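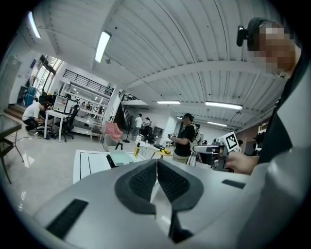
Does a gripper ever get tired, Vittoria Donati wanted to know, and if it does, who puts it to bed?

I love that question! A gripper doesn't get tired the way you do after soccer, but parts of it do wear out, and my job in our hall in Trakow is to catch them before they cause trouble. So yes, I'm the one who puts it to bed. I also get it up in the morning, and that's the longer job.

The one I look after is number 137, but everybody calls it Duda. It's a hand tool. You hold it, you squeeze, and two fingers close on something, a bit like kitchen tongs. The clever part is that it remembers how your hand moved, so that later a robot arm can learn the same trick. If Duda is sloppy, the robot learns sloppy. I try to keep that in mind when I'd like to skip a step and go get lunch.

First I check the pads. Those are the grippy bits on the fingers, and they do the same work as the soles of your sneakers. Dust gets into them — also crumbs, also once a whole sticker — and then things start to slide. I wipe them with a damp cloth and let them dry. Then I close the fingers very slowly and look at them from the front. Do they meet in the middle? If one gets there before the other, I loosen 2 tiny screws, nudge the slow finger over and tighten everything up again. You have to go gently, because the screws are the size of a ladybug and they love to roll under things. 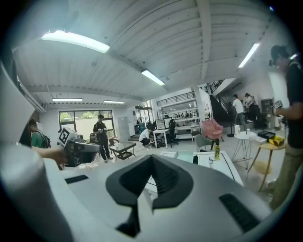
After the fingers come the markers, the squares with black and white patterns. A camera looks for them the way you look for your friend's silly hat in a crowd. It knows exactly how big the square ought to be, so if the square looks small, the gripper must be far away. If it looks squashed, the gripper must be tilted. You can try it with a playing card! Hold it flat toward you, then turn it a little and watch the shape change.

A marker with a greasy thumbprint on it is hard to read. A loose one is worse, because the camera still reads it fine and gets the wrong answer. I give each one a wiggle. When Hamish Gourlay was learning the job he found a wobbly marker that I had missed, and he was very polite about it, and I was very embarrassed.
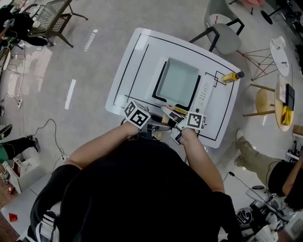

Next I do a practice run. I pick something up, put it down in the tray, and do it again, and again, while the computer draws a line showing where it thinks Duda went. The line should look like my movement. If it jumps about like a frog, I go back to the markers and start over. In November I had to start over four times before breakfast was even finished.

Then everything goes in my notebook: what I cleaned, what I tightened, and how many squeezes so far. Yesterday's page says 1,752. Pads get swapped when they feel smooth under my thumb, and the old pair goes into a jam jar on my shelf. Number 139 is waiting its turn now, and it has a squeak I haven't found yet.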